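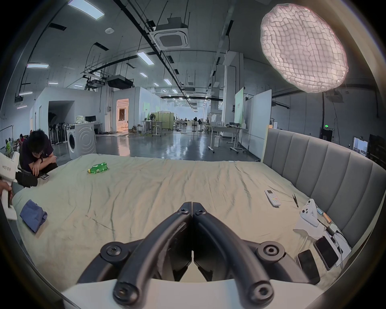 Why Does Fabric Wrinkle?

A bed cover can be pulled flat in the morning and be full of folds by lunch. The cause is in how fabric is built.

Most woven fabric is made of two sets of threads. One set runs the long way and is called the warp. The other set runs across and is called the weft. Each thread is a bundle of thin fibers twisted together. A small square of sheet may hold 144 threads or more.

When you lean on a bed, your weight pushes the threads sideways. They slide past each other a little and bunch up, and the extra fabric has nowhere to go but up. The raised part is a fold. Folds on a bed often run diagonally. Fabric stretches very little along its threads, but it stretches easily on the slant. This slanted direction is called the bias.

Small things on a bed change the shape of the cover too. A plastic bottle on its side presses on a narrow strip of cloth. A phone lying flat spreads its weight over a wider patch.
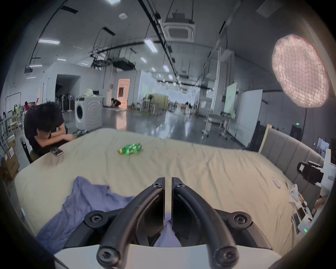 Some fabrics wrinkle more than others. Cotton fibers are made of cellulose, a material found in plants. When cotton is bent, tiny links inside the fiber can break and form again in the bent position. Moisture and heat make this happen faster. Polyester fibers are springier, and a polyester cover usually returns to its flat shape sooner.

Words to know
Fold: a place where fabric bends over, often softly.
Crease: a line that stays after the fabric is opened out.
Bias: the direction slanting across the threads.

Try it: the crumple test

You need 2 cloths of the same size, one cotton and one polyester, and a ruler.

1. Lay both cloths flat on a table or bed.
2. Crumple each one into a ball and hold it tightly while you count to 8.
3. Let go and spread the cloths out without smoothing them.
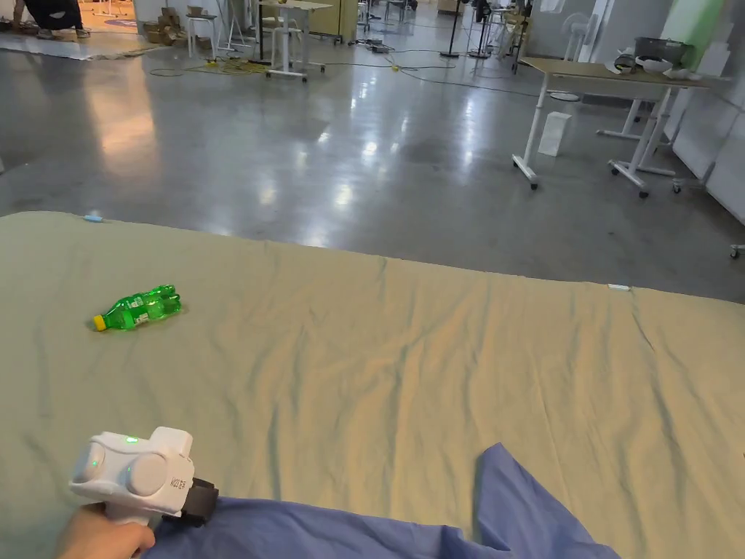 4. Measure the tallest fold on each cloth.
5. Wait ten minutes and measure again.

Write both heights in a table. The cloth whose folds shrink more has better wrinkle recovery.

Text by Shuk-fan Tsang. Checked by Guadalupe Figueroa.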